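Derkex Gripper Project: Final Report
Robotics Club, Senior Group
June 28, 2018

Our project was to teach a robot arm to pick up objects that are not boxes. The group before us had finished the arm and tested it on wooden blocks, which have flat sides and are easy to hold. We wanted to work on round and soft things, and on things with parts that can come off.

The arm is called Derkex. The wrist camera has a very wide lens, so it sees the object, part of the hand and a lot of the room all at once. We wrote our control program, Ritura, over the spring. It reads the camera picture, guesses where the edge of the object is, and tells the hand how far to close.

We collected practice grasps by moving the arm with a hand controller and saving what the camera saw. By the end of May we had 763 recordings. We threw out the ones where the camera cable had slipped or the file would not open, and that left 731. Another 17 had no label for the object, so the final training set was 714.
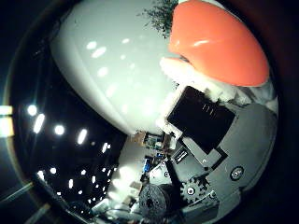
Shiny surfaces gave us the most trouble. Ritura looks for places where light changes to dark, and a reflection from a ceiling light can look like an edge. In our first tests the hand often closed too early for this reason. We tried turning down the camera exposure, which helped with the reflections but made dark objects hard to find. In the end we kept the normal exposure and had the program ignore small bright spots with dark or gray on no side of them.

Fluffy material was a smaller problem. The edge is blurry, so the program gave a different answer each time it looked. We took the average of several pictures - this slowed the arm down but made it steadier.

For the final test we ran 36 grasps on objects that were not in the training set. The arm held on in 25 of them. Most of the failures were on round objects wider than the hand could open, and better software would not fix those.

If another group continues, we suggest longer fingers and a softer pad on the inside. The wiring notes are in the Vodel folder, and the spare gears are in the drawer marked Zupan.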